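Search this book
chapter or keyword Go

Chapter 4
Enclosures, Lids and Closures
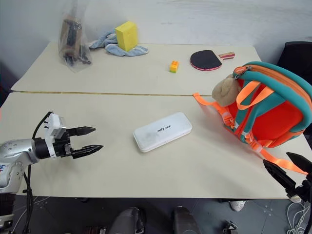 4.1 Scope of the chapter

A closure is the part of a container that keeps it shut until someone wants it open. The definition covers screw caps, hinges, latches, friction lids, magnets, clips and adhesive seals. Chapter 3 dealt with the walls of a container and the loads they carry in stacking and transport. This chapter deals with the joint between the two halves of a rigid case and with the forces needed to separate them.

Most failures reported for small rigid cases occur at the joint. The walls of a molded case are seldom loaded near their limit in ordinary use. The joint is loaded every time the case is opened, and the load falls on small features: a pin, a hook, a lip, a thin strip of flexible plastic. A designer who sizes the walls first and fits the closure into whatever space remains will usually have to start again.

4.2 Terms

The base is the half that holds the contents. The lid is the half that moves. The parting line is the visible line where lid and base meet when the case is shut. The land is the flat surface on either side of that line, and its width sets how well the joint keeps out dust. A rabbet is a step cut into the land so that one half sits inside the other.

Opening force is measured at the point where the user's thumb or finger is expected to rest, at right angles to the lid. Holding force is measured in the same direction with the case fixed. The two are often confused in supplier data. They are equal only when the latch has no separate release.

4.3 Friction closures

In a friction closure the lid is held by the grip of one surface on another. The grip depends on the overlap, the stiffness of both parts and the finish of the surfaces. Friction closures are cheap and have no loose parts. Their weakness is that the holding force falls as the surfaces wear and changes with temperature when lid and base are made of different plastics.

The Hoarau joint, used throughout the exercises in this book, is a friction closure with a rabbet 2 mm deep and a small bead on the inner face. The bead adds a definite click to the end of travel. Users read the click as proof that the case is shut, and cases without it tend to be pressed harder than necessary.

4.4 Snap latches

A snap latch is a short beam with a hook at its end. The beam bends as the hook passes over an edge and springs back once it is clear. The designer chooses the length, thickness and hook height. Doubling the thickness of the beam makes it eight times as stiff, so small errors in the mold have large effects on opening force.

Two latches are preferred to one on any case longer than it is wide — a single central latch allows the corners to lift. Where only one can be used, the land should be widened toward the ends.

The Cendel trial is treated in full in Section 4.9. One batch of 994 cases was opened and shut by machine until the latch broke or the lid no longer held. The cases that failed early had a sharp inner corner at the root of the beam. Adding a radius there cured the fault and did not alter the outside of the case.

4.5 Living hinges

A living hinge is a thin web molded in one piece with lid and base. Polypropylene is the usual material. The web should be flexed soon after molding, while the part is still warm, to line up the long molecules across the fold. Webs left flat until cold tend to whiten at the first bend and crack later. The Rekora process described in Section 4.7 includes this first flex as a step in the mold cycle.

2 comments

humlow_reader
Section 4.4 should say that the eight times figure assumes the width and length stay the same. My class lost half an hour on this.

t_box
Is the worked problem on rabbet depth still in this edition? The search box only brings up the old chapter.

Shares: 4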